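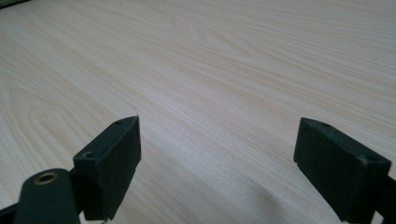

Jemer Ski and Snowboard Club – Members' Forum

Topic: Season opening at Prallura, is it worth the drive?
November 2021

stulon_skier
Hello all. Prallura wrote that they open the lower lifts next weekend, but only 6 of them. The day pass costs the same as in full season. For me it is 338 km one way. Has anybody been there at the opening in past years?

Telemark_K
I was there two years ago. The snow was hard in the morning and good until lunch. After lunch I would not call it skiing. The line at the bottom lift was long because everybody must come down the same slope.

bluewax
I don't agree with Telemark_K. I was there the same weekend and skied until the last lift. If you stay on the left side near the trees it is much better. People go down the middle and then complain.

Telemark_K
The left side was closed on Sunday. Maybe you were there only on Saturday?

bluewax
Yes, Saturday. OK, this I did not know.

stulon_skier
Thank you both. And the bus from Stulon, does it go already? I would prefer not to drive if there is ice on the pass.

old_edges
The bus starts in January, same as always. Before that you need a car. We have two free seats from Stulon, we leave at 5 in the morning and share the gas. Skis go on the roof, please bring them in a bag.

Illés_fan
Why not go to Illés? Some 33 km closer for you and the pass is cheaper. It is smaller, but in November you don't need more.

bluewax
Illés has no real slope for a person who skis well. For children it is fine.

Illés_fan
I have skied for many years and I am happy there. It depends what you look for. For the first day my knees want an easy slope.

stulon_skier
old_edges, I take one seat if it is still free. I sent you a message. Illés I will try later in the season.

old_edges
Got it, the seat is yours. One more is free if somebody wants.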